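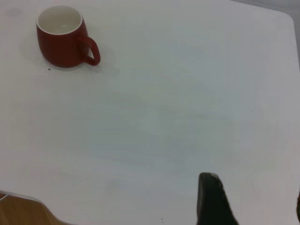 Reading time: 3 minutes

Cleaning a matt white tabletop: smudges, grey patches, crumbs and mug rings

Stiswood Home Notes
Last updated March 26, 2026

A matt white tabletop seldom looks evenly white. Under soft light it may appear bright in one area and pale grey or slightly blue in another, and a faint smudge shows up between the two. Part of this is only light and shadow and will not wash off. The rest is usually a thin film left by hands, food or an earlier clean.

This page sets out how to tell the two apart, how to remove the film, and how to deal with the marks left by mugs. It was written for the Marchand table, which has a painted white top with a sealed matt finish. The method also suits most sealed matt white tops from other makers. It does not suit bare wood, oiled wood, waxed wood or natural stone.

What you need

A soft dry brush or a dry microfibre cloth
Two further microfibre cloths, one for washing and one for drying
A bowl of warm water
Washing-up liquid without bleach or scouring particles, or Flulta surface wash diluted as the label states
Bicarbonate of soda, for ring marks only

Do not use fabric softener when washing the cloths. It leaves a residue in the fibres, and the residue goes back on to the table as streaks.

Clear the surface

Take everything off the table, including items that are to go back in the same place. A single mug is enough to hide a ring and to cast a shadow that looks like a dirty patch. A dark mug with a red or brown outside makes this more noticeable: the shadow sits close around the foot and fades outwards, and on a white surface the outer part of it is easily taken for a stain.

Lift mugs and bowls straight up. The unglazed ring on the foot of a mug is often rougher than the glaze above it, and sliding it across a matt finish can leave a polished line. A line of this kind is damage to the finish and cannot be cleaned away.

Check what is a mark and what is light

Stand at one end of the table and look along the top at a low angle. Then move to the long side and look again. Shading that moves or changes as you move is caused by the light in the room. A mark that stays put is on the surface.

Broad streaks that run in one direction across the middle of the top normally follow the direction of the last wipe. They are the most common fault on matt white furniture and are caused by too much cleaning product, or by a cloth that was not rinsed.

If you are unsure, wipe one small area with a cloth dampened in plain water, dry it, and compare it with the area next to it. If there is no difference, the top does not need washing and a dry dust will do.

Remove the dry dirt

Small dark specks on a white top are generally crumbs, coffee grounds or grit. Remove them before any water touches the table. A coffee ground that gets wet leaves a brown dot, and grit caught under a damp cloth will scratch.

1. Brush from the far edge towards yourself.
2. Collect the crumbs in your hand or a dustpan at the edge of the table.
3. Go over the area where mugs normally stand a second time. Specks tend to settle close to the base of a mug, where a quick wipe goes round them.
4. If a speck does not move, leave it for the washing stage. Do not pick at it with a fingernail or a knife.

Wash the top

1. Put a few drops of washing-up liquid in the bowl of warm water. More will not clean better and will take longer to rinse.
2. Dip the washing cloth and wring it out hard. No water should drip from it when it is held over the bowl.
3. Wipe in straight, overlapping passes along the length of the table. On the 106 cm Marchand, each pass can be made from one standing position.
4. Turn the cloth to a clean face after every 3 passes.
5. For a stuck speck, lay the damp cloth over it for two minutes and then wipe lightly.
6. Wipe the edges of the top and the first few centimetres of the underside, where fingers grip when the table is moved.

Do not use a circular motion. On a gloss surface this makes little difference, but on a matt one the circles dry as visible arcs.

Rinse and dry

Empty the bowl, fill it with clean water, and rinse the cloth until no suds appear. Go over the whole top again in the same direction. This step removes the film which causes the mottled look, and it is the step most often left out.

Dry at once with the second cloth, again in straight passes. Water left to dry by itself leaves its own marks in hard water areas. Press only lightly. Heavy rubbing in one spot raises a shine over time.

Look along the top again at a low angle. If streaks are still present, repeat the rinse with fresh water. Do not add more washing-up liquid.

Tea and coffee rings

Washing removes most fresh rings. For an older ring:

1. Mix bicarbonate of soda and water to a thin paste.
2. Test it on the underside of the table or at a back corner. Wait until it is dry and check for any change in sheen.
3. Spread the paste over the ring with a fingertip. Do not rub.
4. Leave it for 9 minutes.
5. Lift it off with a wet cloth, rinse the area twice, and dry.

Bicarbonate of soda is a mild abrasive. Used with pressure it will alter a matt finish. If the ring is fainter but still visible, repeat the treatment once on another day and then stop.

Melamine sponges, cream cleaners and scouring pads should not be used on a painted matt top. They remove the stain by removing some of the surface. Bleach may turn white paint yellow.

Before the mug goes back

Wash and dry the foot of the mug as well as the inside. An empty mug with a clean white interior can still have a coffee drip on the outer wall, particularly below the lip on the side people drink from. On a dark glaze the drip is hard to see. Run a dry cloth round the outside from rim to base, including the underside of the handle.

With a new mug in a strong colour, check the foot by rubbing it on damp kitchen paper. If colour comes off, use a coaster. The cork Corora coaster is wide enough for a barrel-shaped mug and does not mark the finish, provided that it is kept dry underneath. Any coaster left on a wet surface will produce a ring of its own.

Do not use the table as a trivet. A mug of tea does no harm to a sealed top if a coaster is used, but pans and oven dishes need a proper heat-resistant mat.

How often

Dry dusting: daily, or after each meal
Damp wipe with plain water: as needed, dried straight away
Full wash, rinse and dry: every 2 weeks for a table in regular use
Ring treatment: only when a ring remains after a full wash

White tops that stand near a cooker pick up grease more quickly and may need the full wash more often. Tables stored over the winter should be washed before they are covered. Grease that sits under a cover from December to spring goes yellow and is far harder to shift.

Related pages

Tightening the legs on a Marchand table
Choosing felt pads for hard floors
Removing candle wax from painted furniture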